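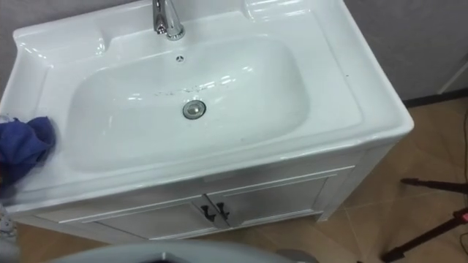
Week 6 — Traps, wastes and overflows

Notes for the Bustden group, G. Collet. Read before 2nd September.

Why a trap at all? Holds a plug of water, stops drain air coming back up. Loses its seal if:
- fitting hardly used, water dries out
- siphoned by a long full pipe run
- leaking joint (check this first, people dont)

Overflow — joins the waste above the trap, never below. Common exam mistake. On a ceramic basin the channel is usually moulded in, so you need a slotted waste. Unslotted one blocks it off completely.

Slope of waste pipe: too flat, it silts up. Too steep, it can pull the trap. Table on p. 55 of the Kuo handbook, learn how to read it, no need to memorise.

Smells: ask when, where, after what. Then look. Jillau case study — read all of it, inlcuding the drawings.

For next time: sketch the waste run from your own basin at home, label trap and falls. Questions 1 to 7 on the sheet. Leave 7 if stuck — we'll do it together.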